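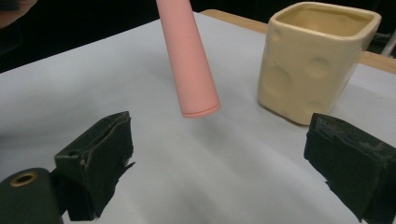 Most people who write to me about their short stories have the same worry, and it's nearly always about the opening. They've got a narrator they love and a made-up world they can see as plain as their own kitchen, and they can't get the reader through the door. So I thought I'd set out how I go about it, using a story of mine called "Nulley", which went through nine drafts before I stopped fiddling (I may yet start again!). My first bit of advice is to begin with one small thing on a table. A cream-yellow cup near the edge of a white surface will do very nicely. Put it down in your first line and let your narrator be bothered by it, and you'll find you know all sorts about them before you've reached the bottom of the page.

Step one, then, is to write the opening badly and quickly. Give yourself until the kettle boils. Your narrator looks at the thing, wants something to do with it, and is interrupted. In my case a woman called Zurnach comes in to ask for money. I had no idea why she wanted it, and I didn't stop to find out.

Step two is to decide what your narrator is lying about. I do love an unreliable narrator, but they need a proper lie, one you could write on a scrap of paper and keep in a drawer. Mine says he has never met Zurnach before. Once I had that, I went back and let him know where she likes to sit. He doesn't explain it, and please don't let yours explain either.

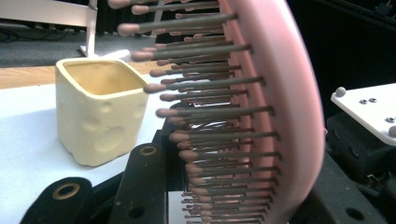
Step three is the cutting, and I'm afraid it hurts. My opening scene came to 213 words and I made myself take it down to 124, mostly by crossing out weather. I had a whole passage about the harbour at Rezende in December, with gulls, and I was terribly proud of it. Read the scene aloud and put a pencil mark wherever your voice goes flat. Then take out everything between one mark and the next, and see if you miss it. If you do, put back a single sentence. I put back one gull.

Step four is to leave it alone for a while and write the ending, even a rough one. You'll very likely come back and find that the opening promises something you never delivered. Change the opening, as it's much the shorter job.

If you get stuck, swap the narrator's lie for a smaller one. Big lies make for a lot of plot, and a short story hasn't the room.

Comments

Fakeline: I tried the scrap of paper in the drawer and my narrator's lie was so dull I gave him a new one. Going much better now, thank you.

inkyfingers: Would you do step two before step one if you already know the twist? I always seem to know the twist.

mossandmargin: I want to read the gulls!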